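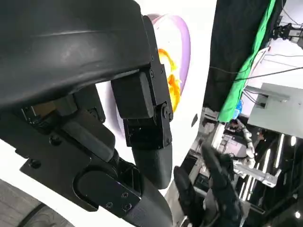
Written rules for a shared two-arm workstation are the subject of this report, which was prepared for the laboratory practice module at Desgate. The workstation, known in the department as Lillora, is used by several project groups for tabletop handling tasks, and until this project its rules existed as a wall notice and a set of habits passed from one group to the next. The report proposes a short operating rule set, describes how it was drafted, and gives the results of an audit of session sheets. Most of the rules concern the hands and the area directly around them. The fingers are joined at pivots held by screws, and linkages are exposed between the plates of the hand, so that a loose fastener or a stray fingertip is a matter for a written check. Cables and fabric sheets hanging near the cell are treated in Section 3.2.

1 Background and scope

Industrial practice for robot cells is well covered by published standards. ISO 12100 sets out the general method for risk assessment of machinery, and ISO 10218 deals with industrial robots and their integration. Neither was written with a student laboratory in mind, where the task may change within an afternoon and the person at the controls may be in the second week of a project. The approach taken here was to borrow the method of ISO 12100 (identify hazards, estimate risk, reduce it, check what remains) and to write the outcome as operating rules that fit on one sheet. The rule set makes no claim of conformity with any standard.

The scope is limited to normal operation: starting up, placing objects, running a task, recovering from a stop, and closing the session. Maintenance of the arms and changes to the control software are excluded and stay with the laboratory staff. The supervisor for the project was Konrad Marti.

2 Method

2.1 Drafting

A hazard list was made first, by walking through a session with the power off and noting each point at which a person's hand, sleeve or tool enters the reach of the arms. The list was then sorted by phase of the session. Items that could be removed by a change to the cell itself were taken out and passed to the staff as requests. The remaining items became draft rules.

The draft was compared with two existing documents: the general workshop rules at Desgate and the one-page commissioning sheet issued by Wyss, the firm that assembled the cell. The Wyss sheet was the more useful of the two. It is written as instructions in the order in which they are carried out, and that order was kept.

The final set has 13 rules in four groups. A rule was kept only if a second person could check, without asking the operator, that it had been followed. Two drafts failed this test and were rewritten. "Work with care near the hands" became a rule on motor power. "Keep the area tidy" became a rule on what may lie inside the marked reach.

2.2 Audit

The rules were issued in June together with a session sheet. One sheet is filled in per session and left in the folder in the Julier room. At the end of the trial the folder held 60 sheets. Each sheet was read by both authors of the audit section independently and marked complete or incomplete. Disagreements were settled by rereading the sheet against the rule text.

3 The rules

3.1 Before power

Rule 1. The operator inspects both hands by eye for loose or missing screws and for any part sitting out of line. A fastener found loose is reported and the session does not begin.

Rule 2. Sleeves, lanyards and hair are secured before anyone crosses the floor line.

Rule 3. The emergency stop is pressed and released once, and its effect on the status display is confirmed aloud to the second person.

3.2 The surrounding area

Rule 4. No cable may hang inside the reach of either arm in any pose used by the task. The operator checks this at the widest pose with the speed limited.

Rule 5. Curtains and loose fabric are tied back or clipped so that they cannot enter the reach envelope. Fabric is easily overlooked in a hazard list. It is soft and presents little danger when at rest, yet a fold caught in a finger joint can pull down whatever the sheet is attached to.

Rule 6. Camera mounts are checked by hand for looseness with the power off. A mount that has been moved is recorded on the sheet, including when the move was intended.

3.3 Objects and tabletop

Rule 7. Only objects named on the session sheet are placed on the table. Tools, drinks and phones stay outside the floor line.

Rule 8. Objects are placed and removed with motor power off. The operator holds the enabling device and the second person handles the objects.

Rule 9. Openings in the tabletop are kept outside the placement area. Small objects are set down well clear of them.

Rule 10. An object held by one hand is not touched, steadied or taken by a person. To release it, the operator opens the hand from the console at low speed over the table. 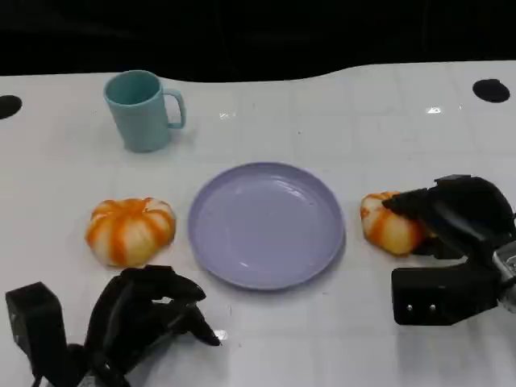 Figure 2. Object set with mug, plate and two striped pumpkins. The right hand grips one pumpkin; the left hand is empty.

Rule 10 caused the most discussion. The situation in Figure 2 is typical of those it is meant for: one hand is engaged with an object, the other is free, and the tabletop between them looks open. A person wishing to adjust the plate would have to reach into the space that both hands can enter. The empty hand is the greater concern here, as an operator watching the grasp tends to give it less attention. The rule was therefore extended to the whole table whenever either hand is closed on an object, and adjustment of any other item waits until the grasp has been released and motor power is off.

A ribbed object such as a small pumpkin also raises a practical point. Contact between a finger and a rib differs from contact with a smooth wall, and a grasp that holds in one orientation may slip in another. Release height was fixed at a low value for this reason. The same value is used for the plate and the mug, although a lighter object could be treated more leniently. A single value was considered easier to remember.

3.4 Stops and closing

Rule 11. After an unplanned stop the operator states the cause before restarting. If the cause is not known, the session ends.

Rule 12. At the end of the session both hands are opened, the arms are parked and motor power is removed, in that order.

Rule 13. The table is cleared and the sheet is signed by both people. Marks on the table surface or damage to an object are noted.

4 Results

Of the 60 sheets, 41 were complete and 19 were not. The incomplete sheets fall into a small number of types. The most common gap was a missing second signature under Rule 13. Next came Rule 6, where the mount check had been ticked but the field for moved mounts left blank, so that a reader could not tell whether nothing had moved or the field had been skipped. The form has since been changed to require a yes or a no.

Rule 1 was ticked on every sheet. This is less reassuring than it seems. A box ticked without exception gives no information on how the inspection was done, and during two observed sessions the look at the hands was over before the operator could have seen the underside of the joints. The audit measures the sheet, and conclusions on behavior have to be drawn with caution.

Rule 11 ended four sessions early. In each case the operator wrote a short note. Three notes refer to a stop that could not be explained from the display, and one refers to a fingertip that had come to rest against the table edge. Operators complained afterwards about the lost time, and one group asked for permission to restart once before giving up. The request was refused for the trial period.

5 Discussion

The one-sheet format limited what could be said. Rule 4, for example, assumes that the operator knows the widest pose of the task, and for a task under development this may not be settled. Groups handled it differently. One used the joint limits of the arm, which is conservative and led to most of the cables being rerouted along the support. Another used the poses recorded on the previous run. Both readings are permitted by the present text, and the second is weaker.

The two-person requirement was the most costly part of the rule set in terms of scheduling. It was kept. An operator at the console has a limited view of what happens behind the arms – the view past a hand at close range is largely blocked by the hand itself – and the second person covers that side. A fixed screen with an interlocked door would allow single operation and would follow the usual order of preference in machine safety, where protective measures built into the equipment come ahead of instructions to people. It was priced in outline and lies outside the budget of this project.

A further weakness is the treatment of software speed limits. Several rules refer to low speed, but the limit is set by the operator at the start of a session and appears nowhere on the sheet. A mistaken entry would leave Rules 4 and 10 formally satisfied and practically empty.

6 Recommendations

The rule set should be adopted for Lillora with three changes: a field for the speed limit on the session sheet, a definition of widest pose in Rule 4 based on joint limits, and a short instruction on how to inspect a hand under Rule 1, including the underside of the joints and the linkages between the plates.

The sheets should be read once per term by someone outside the project groups. Transfer to other cells in the department is possible for Rules 1 to 6 and 11 to 13. Rules 7 to 10 depend on the table, the hands and the object set, and would have to be drafted again from a new hazard list.

Appendix A contains the session sheet as issued. Appendix B contains the revised version with the changed mount field.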